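I have been playing the new Kostedik record all week – in the car, over the dishes, and once at two in the morning when I couldn't sleep. I bought it at their show in Grirnthorpe on Wednesday, where they had pressed 500 copies and were down to a thin little stack by the time I got to the table. My sister thinks I have enough records. My sister is wrong!
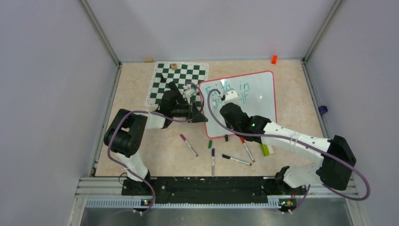
What gets me every time is how quiet the whole thing is. If you only know them from "Wolex," with all that stomping and yelling, you may wonder if you picked up the wrong band. Su-bin Koo barely sings above a mumble, and Jin-sol Maeng plays her guitar like she's trying not to wake a baby in the next room. The two parts keep coming in from opposite sides and leaving the middle open, a bit like the pair of robot arms reaching over that beige tabletop, and I found myself leaning toward the speaker to hear what was going on in there. My favorite is "Oh," the fourth song, and I must have played it five times in a row on Sunday while a pot of soup went cold.

The show itself was lovely too. The room holds 200 and it felt full, with people sitting on the floor up front (my knees are past that, so I leaned on the back wall). They did an old one, "991," as the encore, slowed way down, and a man near me sang every word of it with his eyes closed.
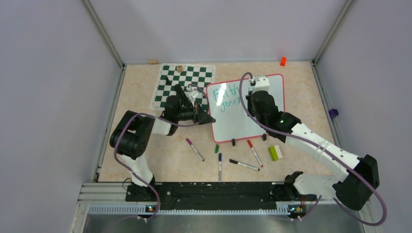

The checkered board, far left on the table.

They're coming back through in July and I already have my ticket. If you go, get there early, because parking is terrible and the bakery across the street closes at six.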